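4. Shared Cups in the Office Kitchen

4.1 Setting and materials

The kitchen on the second floor of the Gramov building serves three teams and, on Thursdays' evidence and everyone else's, a number of people who belong to none of them. When we began the study it held a mixed stock of mugs, most of them with a slogan and several with an owner. Mugs with owners make poor research material. They get hidden in desk drawers, they are washed out of loyalty, and their disappearance leads to emails. We therefore asked the building manager to box up the lot and replaced them with plastic cups of our own choosing, bought in a single order and put out in August, when the kitchen was at its quietest and complaints could be expected to arrive slowly.

Two colors were used, light blue and pink. The cups are plain, with no logo, no handle and nothing to become attached to, or so we assumed at the planning stage. They taper toward the base, as most stacking cups do. We put out 94 of them in all, split evenly between the colors, and kept no reserve, a decision we came to regret in the second month.

The shelf, the sink and the drying rack were left as we found them. A white table against the wall, formerly the home of a broken toaster, was cleared to serve as the collection point. A small notice asked people to return used cups there. We kept the wording as dull as possible on the theory that a charming notice would be an intervention in its own right. Earlier work at the Nemumby site had used a rhyming notice, and it was the notice that people took home.

4.2 What counts as a returned cup

It would be pleasant to report that a cup is either returned or it isn't. Kitchens don't work like this. In the pilot phase we saw cups left beside the sink, in the sink, on top of the microwave, on the windowsill in what looked like a display, and in one case inside another cup inside a cereal box. The people responsible would all, we suspect, have described themselves as having put the cup back.

We settled on a rule that could be applied by a tired person at the end of the day. A cup was counted as returned if it stood upright on the table, on its own base and without another cup inside it. Cups placed one inside the other were recorded as nested and treated separately, for reasons discussed in Section 4.4. Cups anywhere else in the kitchen were recorded as stray. Cups outside the kitchen were recorded as missing until they reappeared, and some of them took their time.

The rule is strict about standing and relaxed about everything else. Spacing was ignored. So was cleanliness, after a short trial in which two coders were asked to sort cups into clean and used and produced results that reflected mainly how they had been raised. Figure 3 gives the standard case: two cups upright on the table, blue in front and pink behind, close enough to overlap from where one stands but each on its own base. Pairs of this kind were coded as two returns.

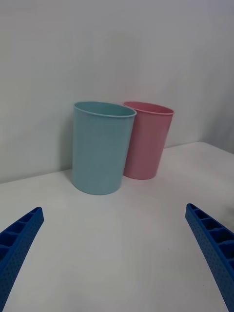

Why use two colors when a single color would have been simpler to buy and to count?
Color gave us a way to see whether people were choosing a cup or merely taking the nearest one. With identical cups, a person who walks past six of them to reach a seventh has no visible motive. With two colors, preferences show up in the daily counts, and a preference is the first sign that a shared cup is about to become a private one.

Figure 3. A light blue cup and a pink cup standing separately on the white table. Both are coded as returned under the rule in Section 4.2.

4.3 Daily counts

Counts were taken once a day, after most people had left and before the cleaners arrived, a window that proved narrower than either party had led us to believe. The coder recorded the number of returned, nested and stray cups of each color on a paper sheet. A tablet was provided for this purpose and was used chiefly as a place to rest the paper sheet.

The study ran for 117 working days. On 14 of these the count could not be made. The usual obstacle was a birthday. Cake moves cups about in ways that no coding scheme should be asked to describe, and after the first such occasion we simply left the day blank.

Returns were high in the opening weeks, when the cups were new and the table was still regarded as somebody's project. They fell once the table became part of the kitchen. This is the ordinary life of any arrangement in a shared room, and we had planned for it. We hadn't planned for the rise in stray cups to be so local. People who abandoned the table did not scatter their cups at random. They founded new collection points of their own, usually within arm's reach of the old one, and defended them with surprising consistency. By the midpoint of the study the windowsill was receiving nearly as many cups as the table and had the better view.

Color had a modest effect on returns and a marked effect on removals. Blue cups left the kitchen more often and stayed away longer. Pink cups were more likely to be used in the kitchen and put down there. We are reluctant to make much of this. Several people told us without being asked that the blue cups were bigger. Every cup in the order was the same size, and we measured a handful to be sure. The belief survived our telling people so. It may have begun with somebody seeing a blue cup nearer to them than a pink one, and it had become settled knowledge by the time we heard of it.

4.4 Nesting

Nested cups deserve a section to themselves, if only to explain the hours we spent on them. Putting one cup inside another is the tidy thing to do. It saves space, it looks considerate, and it makes both cups unusable until somebody pulls them apart and considers what the outside of the upper one has been doing to the inside of the lower one. Most people faced with a nested pair took a single cup from somewhere else.

The result was that stacks grew. A pair on the table invited a third cup, and a stack of three was treated as furniture. The tallest we recorded was in place for the better part of two weeks and was dismantled only when the building ran short of cups and someone became desperate. At that point 49 cups were listed as missing, among them, as we discovered, a good number that were sitting in plain sight inside other cups. The coder had been counting rims from across the room. We corrected the sheets where we could and changed the procedure so that every stack was taken apart and counted by hand.

Stacks were nearly always of one color. We had given no instruction on this and the notice did not mention it. People who would leave a cup on the floor beside a bin would, on reaching the table, take care to put pink with pink. Mixed stacks did appear from time to time, and were usually gone by the next count, sorted by some passing hand that had not felt moved to wash anything.

4.5 Comparison with the Workneh kitchen

The obvious objection to all this is that one kitchen is one kitchen. A smaller set of the same cups was therefore placed in the Workneh annex, where a single team of longtime colleagues shares a narrower room. The annex has no spare table, so the collection point there was the end of the counter.

Nesting was rarer in the annex and stray cups were almost absent. The simplest reading is that people who know one another return their cups. A less flattering reading is that the annex kitchen has no windowsill, no top of the microwave within easy reach and nowhere else to leave a cup. Our data can't separate the two. The annex team favored the first explanation strongly.

We also tried, briefly, the wall-mounted cup holder sold by Cimix, which the facilities department already had in a cupboard. It held the cups well. It also required a return to be made with two hands, at a moment when most people in the kitchen were carrying a laptop in one of them, and it was soon being used for spoons.

4.6 Limits of the counting rule

The upright rule was chosen for ease, and it has costs. A cup laid on its side at the center of the table was coded as stray, while one left teetering at the corner was coded as returned. Coders disliked the first outcome and occasionally stood a fallen cup up before counting it. We learned of this late and have no means of estimating how often it was done. The coders describe it as a reflex.

The rule also says nothing about intention. A cup set down on the table by a person looking for their keys is, on our sheets, the same as a cup carried there on purpose from the far end of the floor. For the question we set out to answer, which was whether a marked place for cups keeps cups in the kitchen, the difference may not matter. The cup is on the table either way, and the next person can reach it. Section 5 takes up the matter of who washes it.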